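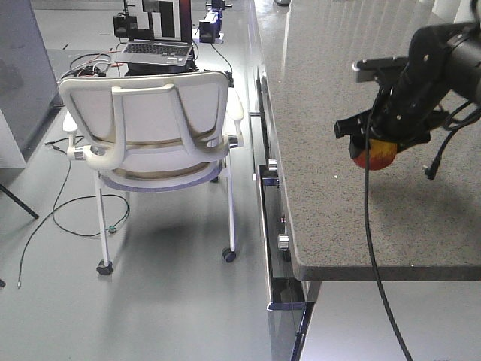
Item 3, counter by the drawers: apple held over the granite, office chair alongside.

WIRNLOW KITCHEN -- WALK-THROUGH CHECKLIST
Checked by: Rhun Griffiths
Date: November 15, 2020
Items on sheet: 8

1. Floor clear and dry -- PASS
Dry when I walked it. I'd like to see it after lunch before I believe it.

2. Chair suitable for the room -- QUERY
White office chair, mesh back, on casters. The last sheet says "suitable for kitchen use." Says who? A chair that rolls is fine at a desk. I want it out of the way when anyone carries a hot pan.

3. Cables kept off counter edges -- FAIL
A long black one hangs past the edge of the countertop. A shorter one ends in a plug dangling over the granite. Marked "tidy" in May. I don't see how.

4. Counter surface sound -- PASS
Gray speckled granite, polished. Tallo quoted us 1,799 to reseal it. Not convinced it needs it. Get a second price.

5. Drawer and cabinet knobs tight -- PASS, just
Round silver knobs. The top one turns in the hand. Tudur says it always has. Tighten it anyway.

6. Fruit washed before it goes out -- NOT SHOWN
I was told the apples are washed. Nothing is written down, so no tick from me.

7. Cleaner labeled and stored low -- PASS
Vurnix bottle, lid on. The label claims it is safe on all stone. Try it on a corner first.

8. Extinguisher in date -- PASS
Tag checked. Hook is 40 inches off the floor.

Recheck items 2, 3 and 6. Tudur Kneath to sign once the cables are up, and please look at them before signing.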